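Feslow Open Day

The Feslow Open Day is a public visit to the robot workshop of Feslow, in the town of Drulard. It is held each year in February, with a smaller autumn edition. The autumn edition of 14/10/2026 received 271 visitors and was given over to the handling of clothes.

Background

Feslow began to receive visitors when it moved into the old Baysal building. In the first years the guests saw only a film and a short talk. Later the organizer, Tarık Işık, proposed that the arms should work in front of the public, with real garments and without a glass wall. Clothes are a difficult material for a robot, as they change their form each time they are touched. 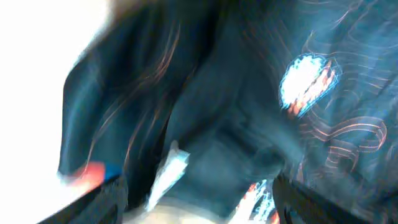

The demonstration

The demonstration of the autumn edition is known as Lokel. It uses two arms, which stand on the same side of a wooden table and are fixed to a common rail. Small cameras at the grippers give a close view of the cloth, and visitors can follow this view on a screen during the work.

One session lasts 7 minutes. In this time a guide explains how the arms are controlled 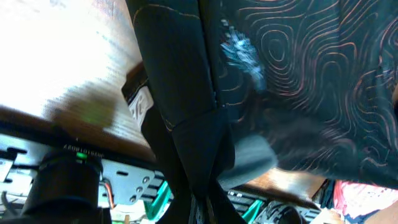
and answers questions from the public. Groups are kept small, so that the persons in the back can also see the table. The garments are of ordinary kinds, and several of them have prints. 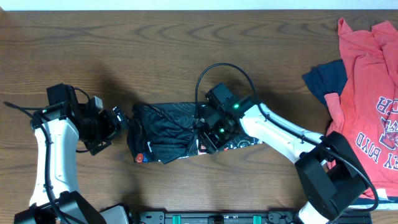
The two arms at the table, with a black garment between them and a red T-shirt at the right.

The guides give much attention to the grip. A finger which presses too lightly loses the fabric, and one which closes in the wrong place can take two layers when only one is wanted. For this reason edges and hems are often discussed in the talk.
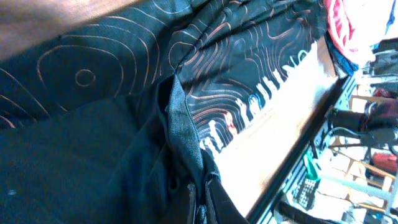
Işık wrote in the guest book that he would like longer sessions, and that the question of the two layers deserves a full evening of its own.

Reception

The visitors were asked to fill in a paper form, and 235 forms were returned. Of these, 89 asked for a session in which the public may choose the garment. Entrance to the open day is free, but places for the demonstration must be reserved at the door.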